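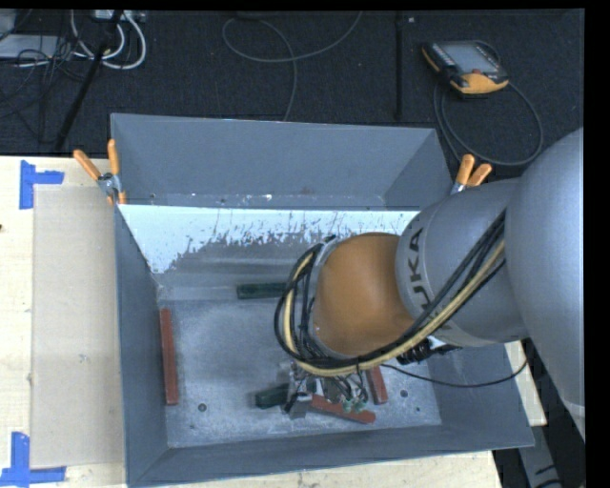

A KUKA arm reaching down into a gray bin on a light wooden table.

Cerum Self-Watering Fruit Tree Planter, 29 inch
Reviewed by Jacobus Khumalo

I don't trust self-watering pots. I have owned several, and most were a plastic bucket with a false bottom and a high price. So when Cerum started selling one made for dwarf citrus and figs, at $145 before shipping, I bought it mainly to find out what the extra money was for.

The answer is a wider water tank, a wicking column down the middle, and a float gauge on the side. The pot is double-walled, and the company says that keeps roots cooler in full sun. I had no way to test that claim and the box didn't include any numbers. What I can tell you is that the outer wall gets plenty hot by mid-afternoon.

I planted a Meyer lemon in it, three years old and a little rootbound from its nursery can. A second lemon of the same age went into a plain Pettigrew resin pot with holes in the bottom, which I watered by hand. Both stood against the same south wall from spring into September and got the same citrus food.

For the first month the Cerum tree looked worse. Several lower leaves went yellow and the soil at the base stayed soggy. The instructions tell you to fill the tank right after planting. Don't. A newly moved lemon hasn't got the roots to use that much water. I drained it, watered from the top for a few weeks, and then tried the tank again. After that the tree settled down and put on a decent flush of growth.

The gauge is the weak part. It stuck at full twice, once while the tank was bone dry, and I only caught it when the new leaves started to cup. Tapping it frees the float, but if I have to go outside and tap it I might as well stick a finger in the dirt. Aluveo sells a cheaper planter with a plain sight tube, and I'd take that over a float any day.

Drainage is better than I expected. The overflow hole is large and it didn't clog, even with bark in the mix. Lemons hate wet feet, so this matters more than any gauge. If you get real winters, remember you'll have to move the thing. Full of damp soil it is a two-person job, and the casters are sold separately. Mine came from Nindis and they're fine on concrete, useless on gravel.

The store page shows 1279 ratings, nearly all glowing. I read a lot of them and a good number were written the week the pot arrived. That tells you it looks nice on a patio, and it does.

By the end of the season the two lemons were the same height as far as I could tell, and the one in the plain pot was holding more fruit. One season with 2 trees doesn't prove much. The Cerum did save me some trips with the hose in July, and if you travel in summer that could be worth paying for. Get a friend to check the tank anyway.

Rating: 2 out of 5. I'd go to 3 if they fixed the gauge and threw in the casters.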